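Tiny desk makeover thread! I finally picked the cover for our craft table and I am so into it. It's a big glossy sheet with a marble pattern, all cream and beige with soft brown veins, and it makes everything on it look fancier.
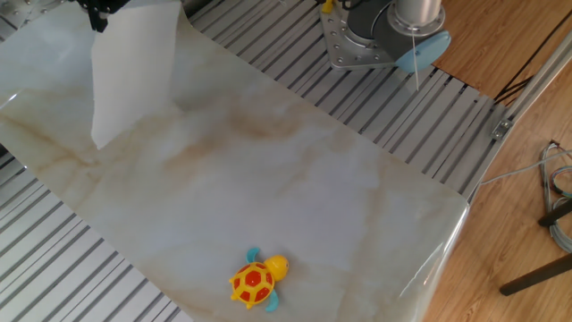

Clandum Paper & Play Club

Look at the shell on this turtle! Red and yellow, with little blue flippers going every which way. He's our club mascot until December (the vote was 11 to 3, and I will not be hearing appeals).

Next up is paper. Plain white, nothing on it, my favorite kind! I want everybody in Ostthorpe to draw him a home. A pond, a beach, a castle, go wild. We've got 300 sheets in the cupboard, so don't be shy about starting over.

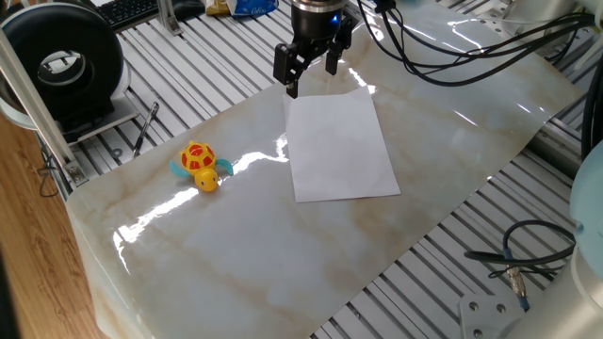 Posted by Lenka Vaněk, 2023-11-28

One blank page and one turtle, ready when you are! The shine does bounce the lights back at you, so sit wherever the glare bugs you least. I call the end by the radiator. Bring your good markers!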